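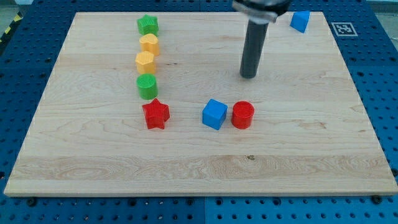
**Pre-session checklist, block-pushing cell, Marino lab, Tarnuter site**
Revision: July. Complete before each recording block. Mark OK, FIX or N/A. A FIX on any item in section A stops collection.

## A. Cell safety

- [x] E-stop tested from both operator positions. OK
- [x] Speed limit set to 100 mm/s for teleoperation. OK
- [x] Hazard tape intact at floor line. OK. *Corner nearest the door is lifting. Replace at next shutdown.*
- [x] Collar clamp on tool shaft torqued, witness mark aligned. OK
- [ ] Cable slack at wrist through full travel. FIX. *Snagged at far left reach. Rerouted and rechecked at 9:40, now OK.*

## B. Work surface

- [x] Board seated on perforated table, no rocking under hand load. OK
- [x] Bolt heads below board surface at near edge. OK
- [x] Tool tip clearance checked at all four corners. OK. *Far right reads low. Within limit, but shim if it drops again.*
- [x] Board wiped, no grit at plank seams. OK. *Dark knot, lower right: leave it. Do not sand or cover; it is in all earlier episodes.*

## C. Objects and marker

- [x] Block set complete: two stars, two cubes, two cylinders, heart, pentagon. OK
- [x] Ribbed faces free of chips and tape residue. OK
- [x] Square marker flat on table, outside the board. OK
- [x] Camera-to-table calibration rerun after any bump. OK

## D. Recording

- [x] Disk space for 2000 episodes. OK
- [x] Instruction text matches the block named by the operator. OK
- [ ] Start layouts randomized. FIX. *Layouts from the Standstead shift favor a column on the left side. The policy will learn that bias. Use the layout sheet and scatter the set between episodes.*
- [x] Failed pushes kept and labeled as failed. OK

## Comments

Running total is 1653 episodes. Of these, 227 are held for relabeling: the instruction said "cube" with no target position, and both cubes are blue. New instructions must give a location for either cube.

Sernville has asked for longer episodes. Not approved until the wrist cable has a permanent guide.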